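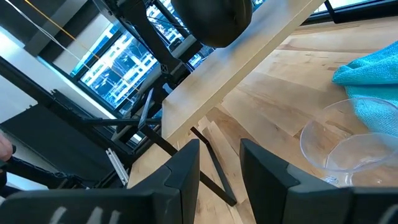
Fetstead wrist faults: README

Version 2. Replaces the file that went out with the September 2021 release. If you trained anything on the first version, read "What went wrong" before you read anything else.

Overview

A set of tabletop recordings from one arm with a two-finger gripper and a small camera at the wrist, made at Fetstead by the Alamora project. There are about 2000 episodes. Each has the wrist video, joint positions, commanded and reported gripper opening, motor current, the stop log and a success flag. The success flag is wrong often enough that we now ask people not to use it.

The first release called this a grasping dataset. We have stopped calling it that. It is better treated as a record of a gripper fault, with a stop fault on top, and with some grasping in between.

What is on the table

Mostly household things and thin stock on pale wood: cloths, clear plastic cups, metal rods. The clear cups and the rods give the most trouble. The wood shows straight through a cup, and a thin rod seen from the wrist can easily be taken for a line on the board. Labellers disagreed about both, and we have left their disagreements in the labels file (column label_b) without trying to settle them.

The room has large windows and the light changes. No attempt was made to control it. People were near the arm during recording, and hands come into the wrist view. See "Stops" below.

What went wrong

The gripper reports "object held" when the motor current goes over a threshold before the fingers reach the fully closed position. That is how the maker's notes describe it, and it is a reasonable idea if the fully closed position stays where it was set.

It did not stay there. At some point in the recording period the fingers began to stop slightly short of fully closed with nothing between them. The current rose, the reported opening was a little above zero, and the controller wrote "object held". The episode script read that, lifted, waited, read it again and wrote success = 1. A perfect grasp of air, signed off twice by the same bad signal.

The reverse happened too. With the thinnest rods the fingers did close on something, but the reported opening was below the cut-off and the episode was logged as a miss. So the flag fails in both directions, and you cannot fix it by moving the threshold. We tried. The number of false holds went down and the number of false misses went up, as you would expect.

How it was found

By a person watching the video, which should have been done before release and was not. The success rate on thin rods had gone up during the period with no change to the policy. This was reported at the time as an improvement. It should have been reported as odd.

The check afterwards covered 18 sessions. In 13 of them at least one episode marked as a success had nothing in the fingers at the end of the lift. The remaining sessions look clean, but "look clean" means one viewer at normal speed, and some of that video is hard to read: when the wrist is moving, the fingers stay fairly sharp and everything behind them smears. Please do not quote those sessions as verified.

The cause, as far as we know it

The repair note says "finger mount seated incorrectly". It does not say when, or how that was established. The fingers were taken off and refitted, the zero was set again and the false holds stopped in the short test that followed. That fits a badly seated mount. It also fits a drifting zero that was merely reset, or dirt that came out when the parts were handled. Refitting and zeroing were done together, so the test cannot tell them apart.

The Yordanov report, circulated with the first release, puts the fault down to "operator handling". We have looked for the evidence behind that line and found none. It has been left out of this version.

Visual checks and their limits

The obvious remedy is to look at the fingers. We have doubts about this as well. In many frames the fingers stand almost touching, with a narrow gap up the middle, and from the wrist camera that gap can mean closed on nothing, closed on something thin further down, or about to open. A rod standing just beyond a finger can look as if it is in the grip. One viewer marked several of these as holds and changed the mark after seeing the next second of video.

Rules used for the hand-checked labels:

1. A hold counts only if the item moves with the fingers through the whole lift. Touching does not count.

2. A single frame is never enough, however clear it looks. Step through at least the last second before the lift and the first second after it.
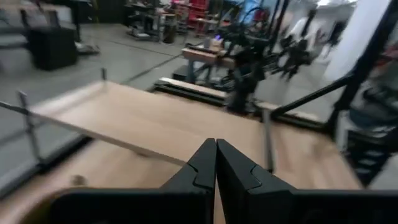 3. Ignore the background when it is blurred. Judge by whether the item keeps its place against the finger tips.

4. If the item is clear plastic and you cannot find its rim, mark it "unknown". Do not guess from the shape of the motion.

5. If the reported opening and the video disagree, go with the video and set conflict = 1.

The share of "unknown" is higher than we would like. Anyone who finds a version of these labels with no unknowns in it should ask how that was done.

Stops

This is a separate fault and a more serious one. The arm was meant to make a protective stop on contact above a set force, hold still and wait for a manual reset. In 8 logged cases it stopped and then carried on with no reset recorded.

The explanation given by Atia, who supplied the integration work, is that the reset was pressed each time and the log missed it. That is possible. The logger does drop lines under load. But it would have to drop exactly the reset line, in every one of those cases, while keeping the lines on both sides of it. We asked for the controller's own record and were told it had been overwritten.

No injury was recorded. We would ask readers not to lean on that. It says nothing about what would have happened if fingers had been between the gripper and a rod when the arm restarted. Until the matter is settled, the working rule at Fetstead is:

Hands stay outside the reach of the arm unless the power to it is off. A stopped arm is not an arm with the power off.

The reset is pressed by the person who went in, after they have come out.

If the arm moves after a stop with no reset, end the session and copy the controller record before anything else is switched off.

The episodes with suspect restarts are listed in stops_suspect.csv. They are kept in the set because removing them would make the log look better than it was.

Files

episodes/ holds one folder per episode, with the video and the signals.

labels.csv has the original success flag, now renamed flag_old. It is kept for comparison only.

labels_checked.csv has the hand-checked results: hold, miss or unknown, plus the conflict column. It covers only part of the set. An episode that is missing from this file has not been checked, whatever anyone may have told you.

stops_suspect.csv is described above.

notes/ has the repair note as we received it, with its spelling and its gaps.

Known problems

Video and signals are matched by clock time, and the two clocks were not locked together. The offset is small in most sessions. We do not have a figure for it that we trust.

Motor current was smoothed before it was saved. The raw values are gone, so a short spike at first contact will not show.

The tilt of the wrist camera varies a great deal within an episode. Methods that expect the table to be level will do badly.

Sessions recorded after the refit are not marked in the episode names. Use the session list in notes/ and check it against the file times, as it has at least one pair in the wrong order.

Suitable and unsuitable uses

Reasonable: studying false grasp signals, testing methods that claim to spot an empty gripper, practising fault labelling.

Not reasonable: reporting a grasp success rate for this gripper, comparing one policy with another on flag_old, or using the stop log as evidence that the arm is safe to work beside. All of these have already been tried with the first version. We have written to the people concerned where we could find them.

Changes

Version 2: flag renamed, checked labels added, suspect stops listed, handling claim removed.

A further check of the unlabelled episodes was planned for December. It has not started at the time of writing, so do not wait for it.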